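Skurell bench, refurb cell 2
Notebook, September, M. Pascual
Started 7:40

Picking up from the last entry. The intake contract with Liltton is now at 600 desktops per lot. The question I was given is whether the memory step on the refurb line can come off the manual bench, and what the bench people do with the time if it does. I am writing both halves down in the same place because the first half keeps getting reported upstairs without the second.

Current manual process, for anyone reading this who has not worked it: technician opens the tower, lays it on its side, pulls all memory, reads the part labels, sorts by capacity and speed, reseats a matched pair, closes up, enters it in Keltasier. Labeling and data entry are charged to the same job code as the hands-on work, so the job code says nothing useful about where the minutes go. I asked for it to be split in the spring. Still one code.

Setup this morning: tower on its side on the slatted table, side panel off, fixture plate to its left. Table re-leveled before start. Arm program is the Sadowski build with the revised approach height.
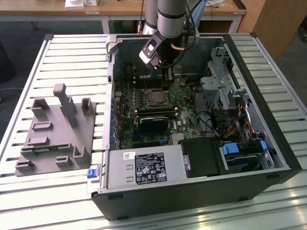 Gripper over the upper part of the board, near the memory slots. Socket frame open, drive cage to the right.

Approach height first. The old value came from the CAD model of the chassis and did not allow for cables. Cables are not in the CAD model. Raised it and re-taught the waypoint by hand. Cycle time goes up slightly. Accepted.

Second item, slot latches. Program assumes both latches are fully open before the pull. On used machines this is not a safe assumption. Some latches are stiff, some have been half closed by whoever had the machine last. A technician feels this through the thumb and corrects without noticing it. The arm has a force limit and stops. The stop is correct behavior, but every stop needs a person to walk over, clear it and acknowledge on the pendant.

Ran the log from the previous lot against this. 1145 pull attempts, 121 stops. Nearly all of the stops are latch related. The rest are split between cable contact and a bad pose estimate after a table bump. I have put the breakdown in the shared folder under the lot number and will not copy it here.

What the stops mean for the people on the line is a separate matter from what they mean for throughput. With the manual bench, one technician owns a machine from open to close. With the cell, the same technician loads, watches, clears and unloads, and the interruptions arrive at no fixed interval. Two of the bench technicians told me independently that the cell day is more tiring than the bench day although they handle less. I believe them. It is supervision work on an irregular clock, and the shift plan still treats it as idle time that can be filled with packing.

Proposed change to the shift plan, draft:
- Whoever is on the cell is on the cell only. No packing.
- Rotate at the midday break, bench to cell and back.
- Stop clearing is logged by the person who clears it, with a cause, in free text. No dropdown until we have enough entries to know what the dropdown should contain.
- Anyone on the cell can pull a machine back to manual without asking.

The last item will be argued about. The objection is that it lets people route around the cell. My answer is that a technician who has seen a few thousand of these boards can tell by looking at a slot that the arm will stall on it, and we currently make them wait for the stall.

10:50. Fixture review. 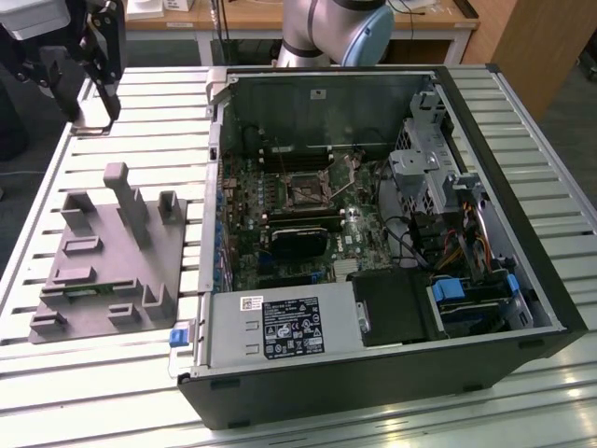 Whether the fixture is laid out for the arm or for the person has come up at every review since the plate was first printed, and the answer so far has been the arm. Holder positions were chosen for short moves and clean approach angles. The technician who loads and unloads was treated as able to reach anything. Taking the plate as it sits beside the tower: the tall post rises from the middle-upper area, the short holders are spread around it, and the green strip of board is in a slot near the middle. For someone standing at the near side of the table, that means reaching past the low blocks toward the post to get at the slot. Once is nothing. Over a lot of 600 it is a shoulder problem, and we had one of those last year on the old label station. I want the slot moved to the near edge and the post left where it is. The arm pays for this with a longer move, which the cycle can absorb.

Reprint needed for the above. Before sending it I want the bench technicians to mark up a paper print of the plate at full size, with the hand positions they use now. The last revision was reviewed entirely on screen by people who do not load it, myself included.

Keltasier: the cell writes its own record on completion, but a machine pulled back to manual is left as an open record under the name of whoever was logged in. One technician had a string of these against her name and was asked to explain her error rate. They were not errors. I have written to Liltton's contact and to our own admin asking for a "returned to bench" status. Until it exists, the person pulling the machine writes it on the sheet at the cell and I close the records at end of shift.

Training. Pendant training has been given to the leads only, so a stop during a lead's break waits for the lead. Everyone who stands at the cell should be able to clear a stop and re-home the arm. Waypoint teaching can stay with the leads for now, although two of the technicians have asked to learn it and I see no reason to refuse. It would also put some of the job at a higher grade, and that needs to go through before the training, in writing.

Open:
- Latch check before the pull. Either a camera check or a manual pre-open at loading. Manual pre-open is quicker to try. Time it properly, with loading and pre-open recorded separately.
- Cable tie-back at loading, same trial.
- Fixture markup, paper print at 1:1.
- Job code split, ask again.
- Shift plan draft to the leads for comment before it goes upstairs.

Approach height change saved under a new revision. Previous revision kept on the controller. Do not delete it until the next lot is through.

M. Pascual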